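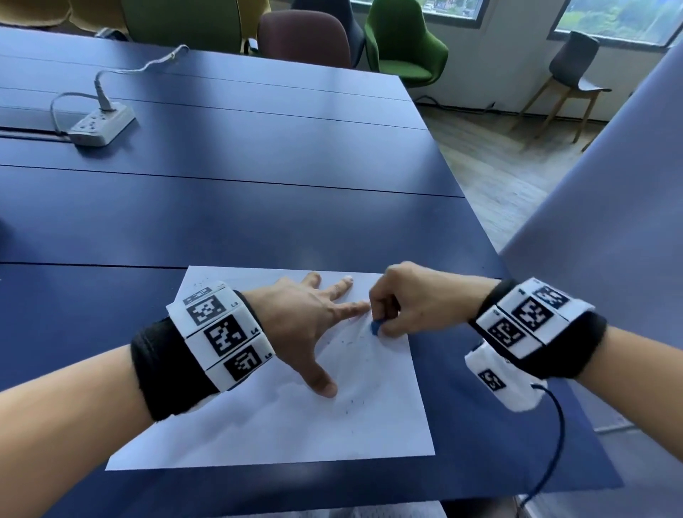 Sprechnotizen: Radieren lernen - Beispiele sammeln für zwei Hände
Xiuying Xie, Projekt Toneck

1. Einstieg (kurz halten, alle wollen in die Pause)

Hallo zusammen! Ich bin Xiuying und kümmere mich bei Toneck um die Beispiele, also um das ganze Zeug, das vorne reinmuss, bevor hinten ein Modell rauskommt. Heute geht es ums Radieren. Ja, wirklich, ums Radieren.

(Handzeichen: Wer hat heute schon was wegradiert? Meistens gehen drei Hände hoch, dann weitermachen.)

Ich mag die Aufgabe so gern, weil jeder sie kann und keiner sie erklären kann. Eine Hand hält das Blatt fest, die andere reibt. Klingt banal, aber probiert mal, einem System beizubringen, wie fest »fest« ist! Hält man zu locker, wandert das Papier mit. Reibt man gegen die haltende Hand, wellt es sich. Ihr gleicht das ständig aus und merkt es nicht mal.

2. Was wir aufnehmen

Kurz zum Aufbau, bitte nicht länger als eine Minute. Wir nehmen aus der Sicht der Person auf, die arbeitet. Um beide Handgelenke kommen Bänder mit den schwarz-weißen Markern, damit wir später wissen, wo die Handgelenke im Raum stehen. Die Finger sind frei. Das war mir ganz wichtig, wir hatten bei Bradora früher mal Handschuhe im Test, und damit hat plötzlich jeder radiert wie ein Astronaut.

Eine Episode geht so: Blatt hinlegen, linke Hand drauf, radieren, Hände weg. Ein Blatt, ein Durchgang. Unser Ziel sind 2000 Episoden, verteilt auf 11 Leute. Lieber mehr Leute mit weniger Durchgängen, denn nach der zwanzigsten Wiederholung radiert ihr alle gleich, und zwar schlecht (ich auch).

Und bitte: kein Drehbuch! Am Anfang hatte ich eine ganze Seite Anweisungen, Daumen so, Handballen so. Das Ergebnis waren steife Hände und lauter Episoden, die sich kaum unterschieden. Jetzt sage ich nur noch »mach das da weg« und halte den Mund. Fällt mir schwer, wie ihr merkt.

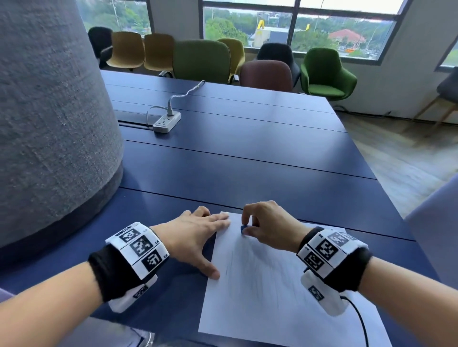

Wird mir oft gestellt, deshalb gleich vorweg: Was passiert mit Durchgängen, bei denen das Blatt verrutscht?
Die behalten wir, solange die Person selbst nachgreift und weitermacht. Gerade das Nachgreifen soll das Modell ja lernen. Raus fliegt nur, was abgebrochen wurde oder wo ein Handgelenk die meiste Zeit nicht zu verfolgen ist.

3. Labeln (hier wird es zäh, Tempo rausnehmen)

Wir schneiden jede Episode in Abschnitte: hinlangen, fixieren, reiben, absetzen. Das machen wir in Moten, unserem kleinen Werkzeug, das hässlich ist und läuft. Der Streitpunkt ist immer derselbe - wann fängt Reiben an? Beim ersten Kontakt mit dem Papier oder bei der ersten Bewegung? Wir haben uns im November auf die erste Bewegung geeinigt, und seitdem passen die Labels von zwei Leuten viel besser zusammen.

Was auch noch dazugehört: das Wegwischen der Krümel. Manche pusten, manche wischen mit dem Handrücken, manche lassen alles liegen. Erst wollte ich das abschneiden. Dann hat Montoya, das ist unser Trainingslauf, nach jedem Reiben die Hand einfach stehen lassen, mitten über dem Blatt, als würde sie auf Applaus warten. Also: Ende mit aufnehmen, immer, auch wenn es langweilig aussieht.

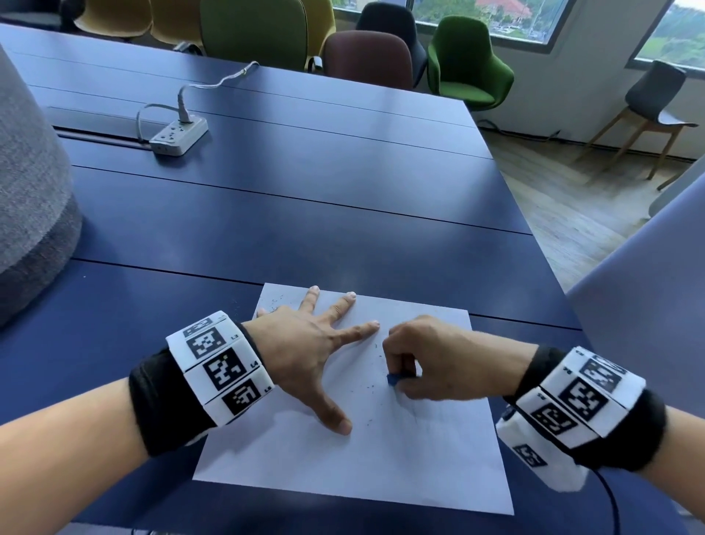

Das Gleiche gilt übrigens für den Anfang. Bei den ersten Aufnahmen lagen die Hände schon auf dem Papier, wenn wir gestartet haben, und dann fehlt genau der Teil, in dem man sich entscheidet, wo man hingreift. Jetzt starten wir früher und schneiden hinterher lieber was weg.

4. Was ich heute anders machen würde

- Von Tag eins an verschiedene Papiere. Dünnes Papier verhält sich völlig anders, das haben wir viel zu spät dazugenommen.
- Linkshänder früher fragen! Bei uns waren es am Ende 3, und die Spiegelung der anderen Daten ersetzt sie nur halb.
- Pausen fest einplanen. Nach 8 Blättern ist bei mir Schluss, dann wird getauscht.
- Kabel am Handgelenk vor jedem Durchgang kurz prüfen, das hängt sonst irgendwann an der Tischkante.

(Falls noch Zeit ist: die Geschichte mit dem Kugelschreiber erzählen. Falls nicht: Fragen, und auf die Blätter zum Selberprobieren hinweisen, liegen vorne.)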